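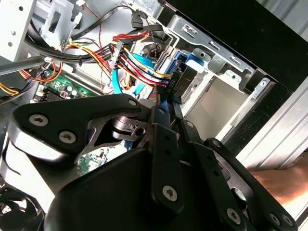 According to Neusa Magalhães, most people who bring in an old desktop have already decided it is dead. They have bought a new one, or priced one, and they want their photos off the disk before the old one goes to the dump. She asks them to leave it with her for a day. More than half the time, she says, she calls back to tell them the computer is fine and the power supply is worn out, or the drive is failing and everything else is good for years.

Magalhães runs a repair counter at the back of a hardware store in Wurton, between the paint mixer and the key machine. She charges a flat fee to look at a computer and takes it off the bill if the owner goes ahead with the work. Her shelves hold desktops that were built when a family had one computer and it lived in the den. Many came from offices that closed or moved.

The desktop is an easy thing to keep alive. The side comes off, the parts sit in plain view, and most of them can be swapped by someone who has never done it before. Laptops and phones have gone the other way, with glued batteries and memory soldered to the board. A desktop owner who learns to change one part usually learns to change the next.

Bhavana Varghese got started with a drive that clicked. She keeps the books for a plumbing supplier called Pralter, and her office computer was 12 years old when it began making a noise she could hear from the hallway. Her boss offered her a new one. She asked to try a new drive first, because the accounting program she uses will not install on anything recent and she did not want to learn another.

"I copied everything over at night and went home," she says. "In the morning I put the new one in the bay and it started up faster than it ever had. I was a little annoyed that I'd waited so long."

She has since replaced the memory and two fans. The case has a dent in the top from a falling binder.

What wears out

Moving parts go first. Fans collect dust, run louder, and slow down. Spinning drives can last a long time, but they give fewer warnings than people expect, and the warnings are easy to ignore. Power supplies come next. A computer that restarts by itself in the afternoon may have one that is struggling, and Magalhães tests for that before she looks at anything else.

Cables fail more often than owners think – or they were never pushed all the way in. Traian Jitaru, who repairs computers for the school district in Trestora, keeps a drawer of data cables and tries a new one before he orders any part. He looks after 800 desktops across seven buildings. The oldest group is 13 years old and is used in the libraries for looking up books.

"They do one job," Jitaru says. "A kid types a title and it gives a shelf number. I can't see what a new machine would do better."

He does retire computers. When the main board goes, he strips the case for parts and sends the rest to a recycler. He also draws a line at security. Any computer that can no longer take updates comes off the network, and the library machines run a free operating system that still supports them.

The case against

There are good reasons to stop. An old desktop can use a lot more power than a small new one, and in an office that leaves everything on overnight, the difference shows up on the bill. Parts for certain brands are odd shapes, and the only supply is used ones from strangers. Natalia Tapia gave up on her own last December after a third secondhand power supply failed. She edits wedding videos on Reddy Street in Wurton and could not afford another lost week.

She kept the old case, though, and the two drives from it now sit in the new computer, holding finished jobs that clients sometimes ask for again.

Magalhães tells people to set a limit before they open the lid. Hers is a third of the price of a replacement, counting her labor. Past that she writes down what is still good inside, hands the list to the owner, and offers to buy the memory.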